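Wiesława Malinowski
I have been learning English for eleven years and I still make the same mistakes with small words. A thread about what helped me, in case you are also stuck in the middle.

1/ When I moved for work I could read a contract without a dictionary, but I could not ask in a shop for the thing I wanted. My vocabulary was large and it was the wrong one. I knew "notwithstanding". I did not know "plug", "lid" or "drawer".

2/ My first teacher, Hélène Ouellet, gave us lists. Every week 40 words, and on the last lesson of the month a test. I passed all the tests. In September I opened the old notebook and recognised perhaps half of them.

3/ So I stopped with lists. I began to write one short paragraph every evening about whatever was near me. It had to be 8 sentences, no more. If I did not know the name of an object, I left an empty space and looked for it after.

4/ The empty spaces were the interesting part. On my first page there were more spaces than nouns. I did not have a word for the thing that holds the curtain, and I am still not completely sure what it is called. My neighbour says one word and the shop says another.

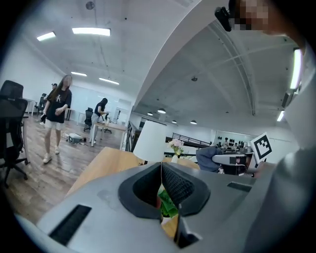 5/ Prepositions are the next problem. I cover the text, look for one minute and write only where things are. With this one I wrote that there are green leaves and a bit of wooden desk "through the gap", and then I spent ten minutes deciding between through, between and behind. In my language one case ending does much of this work, so my ear gives me no help.

6/ A small rule which I got from Saqib Shaikh, who learned Polish as an adult and has a lot of patience: do not translate the preposition, learn it together with its verb. Depend on. Consist of. Look after. He writes them as one word in his notes, dependon, and it looks terrible but it stays in the head.

7/ Articles. I have no good advice about articles. I read my text aloud and where I hesitate I put "the". Jade Marchand corrects my texts sometimes and she takes out most of them.

8/ Please do not be afraid of children's books. I read a series about a dog who lives at a railway station, and I learned from it kettle, puddle, to sulk and to fetch. I use all four almost every week. I can not say the same about "notwithstanding".

9/ How many words do you need? I kept a record for the first two years and I had around 3,500 which I could use without thinking. It was enough for work, for the doctor and for a quarrel with the landlord. It was not enough for jokes - for those I am still waiting.

10/ If you want to try the evening paragraph, begin with your kitchen. Write by hand, leave the spaces empty, and do not correct anything before the next day.

11/ Someone asked me about apps. I used two of them and stopped both after the winter. They are good for the bus. For me the sentences were too strange, I never needed to say that the duke has a turtle.

12/ If you know the name of the curtain thing, please write it under this post. Not the rod, I know the rod. The part on the wall, at the side, for when the curtain is open.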